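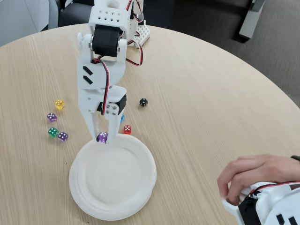

# February, the kitchen radio

Gave up on the voice control for the radio tonight. The Navickas speaker has been on the shelf by the bread bin for 59 days and I've kept a tally of the mornings it started the news bulletin when I asked. It did well for the first couple of weeks. Then the Prondik app updated itself, and now asking for "the local news" gets me a gardening podcast or a station in a different Codlow, one I didn't know existed.

I tried again at breakfast. Asked for the seven o'clock headlines and got yesterday's five o'clock ones. I only noticed at the traffic report, when they said the Dralgate bridge was closed and I could hear cars going over it.

After work I went through the settings. There are 4 menus where you can set a news source, and the one that counts is under "Routines," which I'd skipped. My location was set by the router, so that explains the other Codlow. Changed it by hand. It asked me to agree to new terms and I scrolled through most of them. They keep recordings unless you switch that off in a separate place, so I switched it off. It had saved 1298 clips. I played a few. Most were me saying "stop," and one was the kettle.

I deleted the lot. It took nearly 5 minutes and the light went orange the whole time.

Tested it again before supper. Local news came on, right town, right hour. Then I asked it to turn down and it read me the weather. Asked again and it went quiet.

So the speaker can stay for timers and the weather. For the bulletin I've brought the old radio back down from the bedroom. It needs new batteries and the dial sticks a bit below the station, but you turn it on and somebody is reading the news.

Must get batteries tomorrow, the fat ones. Also ring the Prondik help line about the subscription, it renews at the end of the month and I don't want the paid tier again.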